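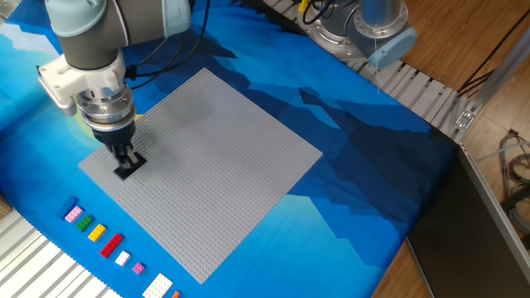 Wirkell changes handle fixing on Tivero fixed blades

Wednesday, December 4, 2024

Knife maker Wirkell will drop the pinned handle on its Tivero line of fixed blade knives and move to two screws through a full tang. Knives built the new way will ship in January. Blade shape, steel and sheath carry over.

The current Tivero has a blade of 120 mm and weighs 174 g without the sheath. Blade thickness stays at 4 mm. The maker expects the screws and their threaded sleeves to add roughly 9 g, all of it behind the finger guard, which will move the balance point slightly toward the butt.

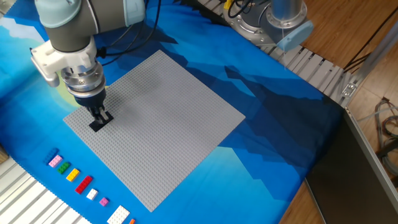

Pinned scales are glued as well as riveted, and a cracked scale on the old model has to be ground off at the workshop. The new scales lift away once the screws are out, so the tang can be cleaned and oiled. Wirkell has milled shallow recesses on the inner faces to locate each scale on the tang before the screws go in. A grey baseplate with its regular grid of small round studs works on a similar idea, with position set by the moulded shape. The recesses are cut to take side load off the screws.
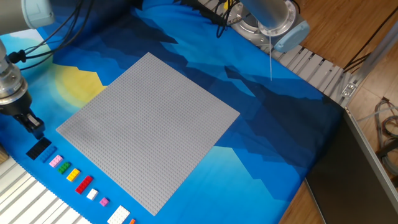 Knives & Tools: Trade

Londeo, which distributes the line, will sell the remaining pinned stock at the current price. Replacement scales will be offered in black and olive. The screws take a standard hex key, supplied in the box.

Šindelář, the sheath supplier, has made no change to its pattern. The handle outline is the same, and existing sheaths will fit both versions. 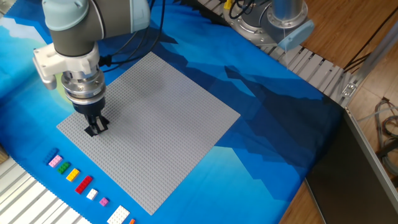 Can an older Tivero be converted to the screwed handle?

The old tang is drilled for narrower pins in different places, and Wirkell does not offer a conversion. Repairs to pinned knives will continue at the workshop under the existing warranty.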